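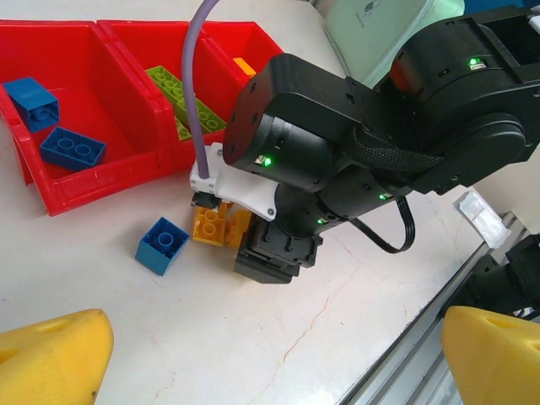
*July, morning. Brick table at Urnivcombe. Two blues in the left-hand red bin, the long green plate in the next one along, yellow still out.*

Back on the bricks today, with a big mug of tea and the good stool, which I had to fetch from the Collado room again. (If you borrow it, please bring it home afterwards. I know the other one wobbles, and I know everybody hopes somebody else will sit on it.)

For anyone picking this up after me, the job is still the Luvthorpe boxes. We have 2,000 pieces promised altogether, and the first lot going out is 40 bags with 10 bricks in each, plus a plate where we have one to spare. I had it in my head that this was an afternoon's work. It was an afternoon's work the way wallpapering is an afternoon's work, and I'd like to write down where I've got to while I still remember it.

I started by color, as we agreed, using the red bins on the white table. I was doubtful about red bins, I'll admit – I wanted clear ones so I could see in from the side – but they've grown on me. Blue shows up beautifully against red. Green does too. Orange is another matter, and I'll come to orange.

Blue is the easy one. The blues are blue, whichever way up they land, and I can tell a square one from a rectangular one by looking at the underside: one hollow tube in the square ones on my table, two in the rectangular ones. I've found myself turning them all open side up when I check them, and I'd recommend it. The studs tell you the same thing, of course, but the underside is where the fluff and crumbs and old modeling clay collect, so you may as well look there first and get both jobs done in one go.

The long green plates are more awkward than they have any right to be. They don't lie flat in the middle bin, they go in on the diagonal and then take up the room of a whole handful of bricks. I tried standing one on end and it fell over the minute I leaned on the table. For now they stay diagonal. If we find a shallow tray in the Collado room I'd like to move them all there and give that bin back to the small pieces.

I've also kept a few notes on what to pull out:

- Anything with a chewed corner. Run a thumb around the edges, you'll feel it before you see it.
- Studs that have gone soft or rounded. Press on a brick you trust, and if it slides off when you tip it, it goes in the reject tub.
- Odd makes. There was a bag marked Erix mixed in with the last donation, and the bricks in it are a hair tighter than ours. They do go together, but a small child would never get them apart again, and I broke a nail on the second pair. Keep them separate.

### Yellow, orange and the trouble in between

I want to be fair to whoever labeled the bins, because on paper yellow and orange are perfectly different colors. On the table, toward the end of the day, with the overhead lights on, there's a middle sort of brick that could go either way, and I must have picked the same one up and put it down again until I felt silly. I held it next to a proper yellow and called it orange. Then I held it next to a proper orange and called it yellow.

What I've settled on, and please argue with me if you've got a better idea, is to keep one sure yellow out on the table as a reference and compare everything to that. If a brick looks darker beside it, it goes with the orange. It's a bit rough, but at least the two of us will be making the same mistakes. The families at the other end won't mind in the least, I'm sure. It's only that a bag marked "yellow" ought to look yellow when you tip it out on the rug.

I moved over to the bin with two compartments for part of the session as well, blue on the left and the yellow-orange sort on the right, with everything waiting its turn in a spread in front. It's a nice way to work. You don't have to reach far, and a loose spread is much easier to pick from than a heap. The lime greens do like to drift in among the oranges, though, and I kept having to stop and pull things apart with my fingertips. 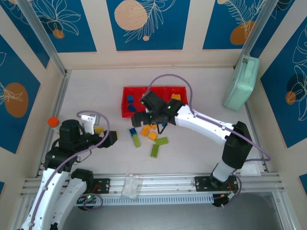 ### Still to do

The lime greens need a home of their own. I'd been counting them as plain green, and having looked at them again I think they should be bagged separately or at least shared out evenly, so one child doesn't end up with all the bright ones.

Labels for the bags are in the drawer under the window, already cut. Please write on them before you fill the bags. I did it the other way around this morning and the pen went straight over a stud and into a hole.

Washing is next after that. Lukewarm water, a drop of dish soap, the mesh bag, and then open side down on the old towels overnight. I've put 2 towels on the hook and there are more in the Collado room if the cat hair bothers you (sorry, they came from my house).

I'd also like to ask Luvthorpe whether they want the plates in the first bags or held back for the second lot. I'll write to them after lunch and pin the answer up by the kettle.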